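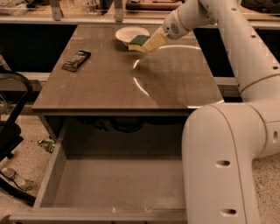

Belmiro Teixeira reports that the Prata samples dried more slowly than those from Fellstead and asks that the second coat be postponed.

Notebook > Finishes > Shellac trials
Search this notebook Go
20 March 2018, entered by the Treltari workshop

The request is accepted. Seven panels remain on the rack — five with the Limusetti flakes. 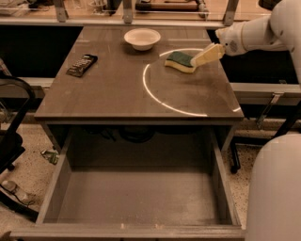 The second coat will be applied after 22 hours, and the results will be compared with the September batch.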